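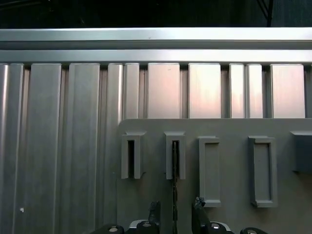

Ribbed aluminium panel under the long rail

Reading time: 3 minutes

Ticket 106 – Trullham Moor trail map, paths missing on the printed sheet
Opened October 25, 2002

Hello again, it's me with the map! I picked up the new Trullham Moor sheet from the shop in Mostico and walked the northern loop with it, and the whole stretch between Shokri Ford and the old sheepfold has no path marked at all. On the website version it's there, plain as day, a nice green dotted line. On paper you just get brown contours and a lot of hope.

What I've tried so far: printed the web map at home (path shows up fine), printed your download file (no path), then printed the download again with the "trails" box ticked. Still no path, but now the car parks have gone too.

Update: did as you asked and fetched the file again from the Prostine page. Same size, same gap. I also loaded the points into my handheld and it drops everything after point 11, so it jumps straight across the bog to the road. Lovely bog, wouldn't walk it.

Update 2: getting somewhere! If I cut the route into 3 bits and load them one at a time, they all appear. So is there a limit on how long one line can be? The full loop has more than 300 points in it and the shorter walks, which have always printed perfectly well for me, are tiny by comparison.

Your reply says a fix goes in with the December sheet. Fine by me, but could you put a note up at the ford car park before then – people do buy the paper one and set off with nothing else. Leaving this open for now.

2 comments | 11 shares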